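The Loko Kit Wants to Learn How You Wipe a Table
By Begoñe Alcaraz

I spent two weeks with a head-worn camera kit that turns chores into lessons for home robots, and my coffee table has never had so much attention.

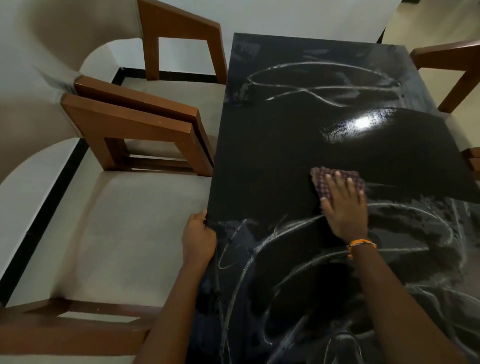
What you get for the money

The Loko comes from a small outfit called Skellow, and it costs $2400 (I was lent mine, thank goodness). In the box there's a padded headband, a camera that clips on above your eyebrows, a battery pack and a deck of 13 task cards. You pick a card, do the chore, and upload the recording so a robot arm's software can train on it.

My favorite card was the one for wiping. You scribble chalk all over a dark tabletop, big loops and swirls, then go at it with a folded cloth. I used an old plaid one, flat under my right hand, with my left hanging on to the edge of the table. Black shows everything! Every streak, every gray smudge you thought you'd dealt with. I did that card over and over and got weirdly competitive about it.

How it feels to wear

Pretty good for the first half hour, then the headband starts to pinch. The battery lasts 3 hours, and uploads were slow until the August update, which sped things up a lot for me. The app also nags you to keep your hands in view, and I do wish I could turn that off.

Who should buy it

If you already own an arm like the Besen and want it trained on your own furniture, I'd say go for it. Everybody else can wait for the rental plan, which Skellow is trying out in Riihimäki first.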